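The Year I Learned to Mend

It started with a coat. A big gray wool thing I bought in Wurnport for 60 dollars when I was broke and cold, and wore every winter until the lining gave out under both arms. I took it to a cleaner, who looked at me kindly and told me to buy a new one.

I sulked for a week. Then my neighbor Thilini Howlader, who had heard me going on about it in the stairwell, handed me a needle, a reel of black thread and a library card for the sewing shelf (I already had a library card, but she wasn't taking chances).

My first repair was terrible. I sewed the sleeve shut! I had to cut the whole thing open and start over at the kitchen table with the radio on, and by midnight I had one armpit that held and a thumb full of holes. I wore that coat to work the next morning like I'd won it in a raffle.

After that I got greedy. Socks, pillowcases, the strap on my gym bag, a tent that hadn't been up since college. I found out there's a mending night in Wullwood, upstairs from the bakery, and I've been going since October. You bring your sad sweater, you find a chair, and somebody passes the cookies. 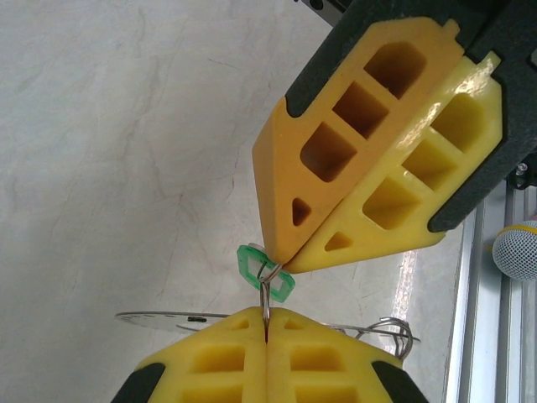 Garba Odukoya is the one to sit next to if you want to learn darning. He used to fix sails, and he pulls every stitch as if there's weather coming. "Go wider than the hole," he told me, about 10 times in one evening, and I still went too narrow and had to pick it all out. Rhea Evangelista does jeans, mostly knees, and she's converted me to patching from the inside with an old shirt pocket.

I did add up what I'd have spent replacing everything, and got to 400 dollars before I lost the envelope I was writing on. Some of that went straight back out on good scissors, so don't look to me for financial advice.

The coat is on its third lining now, a loud paisley from a curtain Thilini was throwing out. One cuff is starting to go. I've got the thread for it already, and Garba says he'll bring the wax.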